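About us

Hello, and thanks for wandering over to this page! Most people only come here by accident when they're looking for the price list, so if you've arrived on purpose I'm flattered.

I'm Seul-gi Yeon, and together with Dae-han Sung I run a wedding dressing and aftercare business in Kastthorpe. Dressing as in rooms, I should say, not brides. We hire out and fit the cloths, covers, cushions and drapes for receptions and tea ceremonies, and then (the bit I love) we come back when it's over, fetch everything in, sort it, wash it, fold it and put it away until somebody else gets married. We also look after textiles that belong to families, so if your gran's tablecloth has been in the loft since 1988 and you'd like it on the top table, bring it round and we'll have a look at it.

How we started

I was doing alterations from my flat above the chemist's in Gindville and Dae-han was driving a van for a catering firm. We met over a pile of tablecloths. His firm had bundled a whole evening's linen into bin bags, candle wax and all, and he'd been told to find someone who could rescue it by Sunday. I said yes without looking in the bags, which was silly of me, and I spent two nights with brown paper and an iron. He stayed and helped, and he folded everything so beautifully that I asked him where he'd learned. From his mother, as it happens, who had very firm views about corners.

We took on our first wedding together that July with 20 tablecloths, a borrowed steamer and a car with no back seats. It went well enough that the bride's cousin rang the week after, and then her flatmate, and we've been going ever since.

What we look after

Red, mostly! We do ivory and sage and dusty pink like everyone else, but a good half of our bookings are for couples who want proper red, and it's what we've become known for. 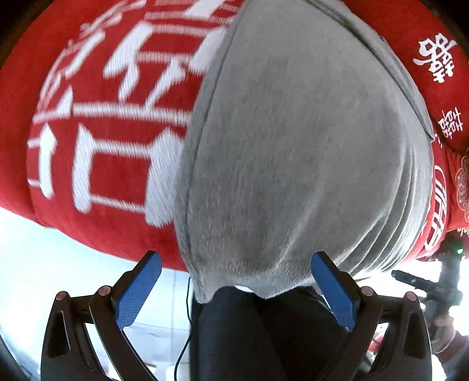 Red cloth needs looking after in its own way, and I could bore you for an afternoon about it. It can bleed in the first few washes, it fades if you leave it folded in a sunny window, and it shows every bit of fluff you let near it. We wash it on its own, inside out, and we dry it in the shade. The printed pieces get extra fuss, especially anything with a white double happiness on it, because white lettering is what everybody's eyes go to and a crease ironed across it will never quite leave. So we press from the back, with a cloth in between, and we roll those pieces up instead of folding them. Grey fleecy things get kept well away in the wash too. I love a bit of soft grey next to red, it calms the whole room down, but the fluff travels and I'm the one who has to pick it off with tape.

Everything we own has a number sewn into the hem. We're up to 2,728 pieces at the moment, from enormous drapes down to napkins, and Dae-han keeps the book. He'd like to reach 3,000. I'd like somewhere to put them first.

Where you'll find us

We're in the old Ruretti building, round the back of the market. The sign over the door still says Ruretti in lovely curly letters (they sold knitting wool and buttons) and we never had the heart to take it down, so please don't drive past looking for our name. Ring the left-hand bell. The right-hand one belongs to the dentist and he's very patient, but still.

Downstairs is washing and pressing. Upstairs is the sorting room, and that's where you'll come if you want to see fabrics. There's a big table, a kettle and far more cushions than chairs, so you may end up sitting on the stock. Bring whoever you like. We've had grandmothers up there arguing about shades for two hours, and I've enjoyed every minute of it.

Sorting day

The day after a wedding is my favourite. Dae-han backs the van up to the door and it all comes upstairs in heaps, and for a while the room is just colour from wall to wall. We start with the soft things, since they take up the most space: cushions and plush pieces get shaken out, checked along the seams and given a going-over with a clothes brush. Then the cloths, big ones first. Small bits turn up in between, like odd socks, hand towels, somebody's good scarf, and once a whole slice of cake in a napkin, very neatly wrapped. Anything that isn't ours goes on the shelf by the stairs with a note saying which wedding it came from, and we ring round on the Monday.

I have a radio on. Dae-han would prefer silence. We take turns.

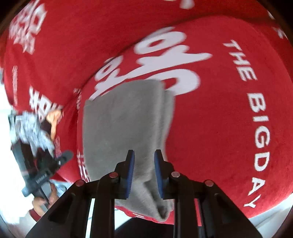 Can we keep any of the pieces after the wedding?
Most of them are for sale if you ask us before the day. We'll give you a price for each piece with your quote, and if you decide to keep something we take what you've already paid in hire off the total. The only things we won't sell are the long drapes, as they're a nuisance to replace.

People ask that one a lot, so I've put it here. Couples tend to want a cushion or two for the sofa at home, and I think that's a lovely thing to have. We wash it and bring it round once you're back from honeymoon.

Who does what

I do the washing, the mending and the talking. If you ring up, it'll be me, and if it goes to the machine it's because my hands are wet. Dae-han does the van, the ladders, the fitting and the book, and he's the one you want if your venue has high ceilings or awkward beams. In the busy months we have two more pairs of hands in for ironing.

Our lovely friends at Sharifi, the upholsterers two doors along, restuff our cushions when they go flat, and they do a beautiful job. If you've got an armchair that needs saving, go and see them.

Coming to see us

We're open from 9 in the morning until we've finished, and I'd say give us a ring before you set off, as we're often out fitting. Evenings can be managed if you both work. Parking is free in the market car park after the stalls pack up.

Bring a bit of ribbon, a dress scrap, an invitation, anything with your colours on it. A photo on a phone is no good for matching red, I'm afraid, they all come out orange. And if you haven't got a date or a venue yet, come anyway and have a cup of tea and a rummage.

Seul-gi (and Dae-han, who has read this and asked me to take out the bit about the radio)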